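Uvia Members' Board › Table and Display › Serving ware and seasonal pieces

Topic: Plate colour for the autumn tables

DBrunet_Secretary
Members are asked to settle the plate for the October tables at Rarnport before the July order closes. The Wegener list offers white, slate and lavender. We require 40 plates, and the hire store can release no more than one colour per event. Comments are invited on colour and on the placing of the small orange and cream pieces.
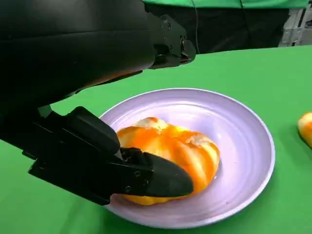

Lavender has my support. White plates were used last year and the hall looked unfinished under the evening lights. Against the pale lilac dish the orange comes forward well, and the raised rim gives the piece a clear border. Slate would, in my view, suit the larger tables only.

linen_press
I must register an objection. Lavender is a spring colour, and the Zellard runners already ordered are rust. The two will not sit comfortably together.

oakhall294
The runners are confined to the side tables, as set out in the July notice. The main tables will have green cloth. I support lavender on that basis.

linen_press
I stand corrected on the runners. My concern about the season remains.

DBrunet_Secretary
Noted. On placing, the proposal is one piece on the plate and a second directly on the cloth to its right, with a short gap left between the rim and the second piece.
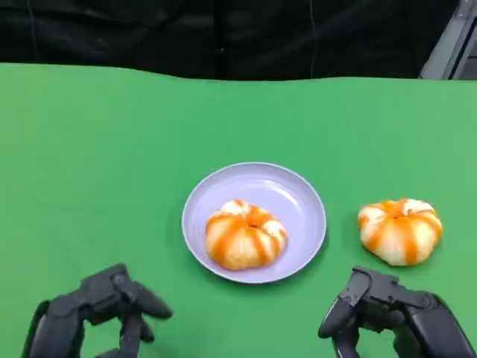 Guests will need room for a glass, and the gap should not be widened at the expense of the neighbouring setting.

marrow_and_vine
I would omit the second piece altogether — a table laid for dinner does not benefit from ornaments on the cloth. One per plate is sufficient and simpler to clear.

oakhall294
I disagree. A single piece looks sparse on a long table.

DBrunet_Secretary
Both views will be recorded. Kindly reply with a colour and either "one" or "two".

linen_press
White, one.

oakhall294
Lavender, two.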